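Short thread on what we learned this month about collecting demonstrations with hand-held grippers. No robot arm is used during recording. A person does the task and the wrist camera logs it.

We started with 1000 demonstrations from one bench. The policy did well on that bench and poorly on every other one. More data from the same spot barely moved the score.

So we split the next batch across 16 work areas and kept the total the same. Same task, same operators, same training code. Success in rooms the policy had never seen went up clearly.

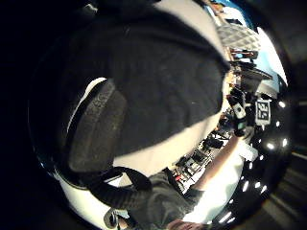 The second change was the start of each episode. We used to trim everything before the first grasp. Now we keep 12 frames of the approach — it helps the policy recover when it begins from an odd pose.

What didn't help: filtering out slow demonstrations. We tried it twice and the results stayed within noise.

Tests were 100 trials per condition, scored by someone who didn't know which policy was running. We call the new set Sisay. The older single-bench set is still Claltby, in case you've been using it.

Sisay goes up in June with the training configs. The failed trials will be included too — they take up most of the disk space.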